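Leave the Cord Where I Can See It

My brother-in-law redid his study last summer and the thing he was proudest of was that you couldn't find an outlet. Not one! He walked me around the room like a magician. The lamp had no visible cord, the desk had no visible cord, and when I asked where I could charge my phone he had to get down on his knees and open a little door behind the bookcase.

I've been grumpy about this ever since, so let me get it out of my system.

Somewhere along the way we all decided that electricity is embarrassing. Every home magazine I pick up at the dentist has rooms where the lamps seem to run on good wishes. My neighbor Gervásio Teixeira spent $332 on a desk with a hollow leg for the cables (he's a lovely man, he lends me his ladder), and when his monitor died one Saturday it took the two of us most of the afternoon to work out that a plug had slipped loose inside the leg. We had to tip the whole desk over. There was coffee on it.

What hiding does

I rented a place in Hirnstead for six years and the landlord had boxed in everything. Pipes, phone line, the works, all behind nice painted panels. It looked great. Then the bathroom light started to flicker and the electrician charged me $200 before he'd touched a wire, just for taking panels off and putting them back. He wasn't cheating me, either. I watched him do it and I wouldn't have wanted the job.

My grandmother's kitchen was the opposite. You could follow every cord from the thing to the wall with your eyes. She knew what was plugged in when she went to bed, and if something smelled funny she knew which plug to pull. I'm not saying it was pretty. The toaster cord had a kink in it that bothered me my whole childhood.

And I do get the other side. If you have a toddler or a puppy, hide whatever you like, with my blessing. People trip, too. I just think "tidy" and "invisible" are different words, and a cord that runs neatly along the back of a table is already tidy.

So my own rule these days is that whatever feeds the room sits out on a surface, with its switches facing up, where I can reach it from my chair.
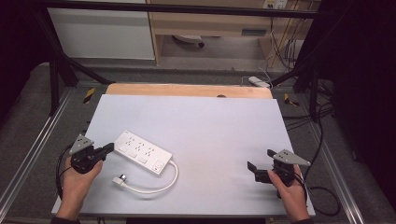
What I'd ask for instead

Make the ordinary stuff nicer to look at! Somebody designs forty kinds of faucet, so surely somebody can give me a handsome cord in a decent green. I'd pay extra for it, and I'd put it right in the middle of the desk.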